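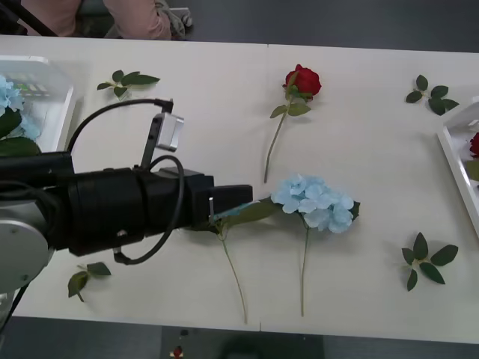

Artificial flowers and loose sprigs on the long white table.

Dastlow Rooftop Cargo Bag: a grumpy review

I did not want a rooftop bag. I have seen too many of them flapping on the shoulder of the interstate with somebody's pillows coming out the side. But we were driving from Plornville to the coast with four adults and a dog in a midsize wagon, and Jennylyn had a coupon, so we bought the Dastlow.

First, the promises. The box says it is waterproof, that it fits any car with or without a rack, and that it "installs in minutes." I will take these in order of how annoyed they made me.

Installing. It took Florante and me 30 minutes in the driveway, and we both own ladders and have tied things to cars before. There are eight straps and they all look alike. The instruction sheet is one folded page with drawings so small that Florante took a picture of it with his phone and zoomed in. If you don't have a rack, you're supposed to use metal hooks that tuck into the door frame. I tried this on Jerome's sedan the week before and didn't like how close they sat to the rubber seal. He wouldn't let me shut the door on them, and I can't blame him. With a rack it's fine. I would not use it without one.

By our third morning on the road I could get it on by myself in 13 minutes, coffee included.

Waterproof. No. The fabric itself seems good and thick, but the zipper flap is held down with hook-and-loop that stops short of both corners. We hit one real storm, a Tuesday afternoon outside Brunton, and when I opened the bag at the motel there was a wet patch on the duffel nearest the front. The sleeping bags behind it were dry. I'd call that water resistant if I were in a good mood. Put your clothes in trash bags first, which you would do with a cheaper bag too.

Noise. The box is silent on this subject. The car was not. Any strap end you leave loose will hum at highway speed, and it's the kind of hum you feel in your teeth. Jennylyn fixed it by putting two twists in each strap and rolling up the tails with hair ties. After that we drove over 200 miles without anyone complaining, or anyone complaining about that.

Gas. It costs you some. I didn't keep records so I won't pretend to have a number, but we stopped more often than I'd planned on.

What I liked, grudgingly: it holds a lot. Two duffels, three sleeping bags, the tent, the dog's bed, and Wilfredo's folding chair, which we were told could not be left behind. The bottom mat kept the roof from getting scratched as far as I can tell. It also folds up small enough to go under the front seat, and you can't say that of a hard box. The seams held. I checked them at every gas stop, like a man waiting for bad news.

The price is what stops me. I paid $76 with the coupon and I think that is close to what it's worth. Without the coupon I would look at the Gresier, which a neighbor has had on her van for years. Hers has a zipper flap that goes all the way around the corner. She did say the straps wear out.

So would I buy it again? For one long trip in dry weather with a roof rack, I guess so. For a move, or anything with books in it, rent a small trailer. We're taking it up to the lake in July and I've already bought seam tape for the corners.

Three stars. It lost one for the zipper and one for the word "waterproof."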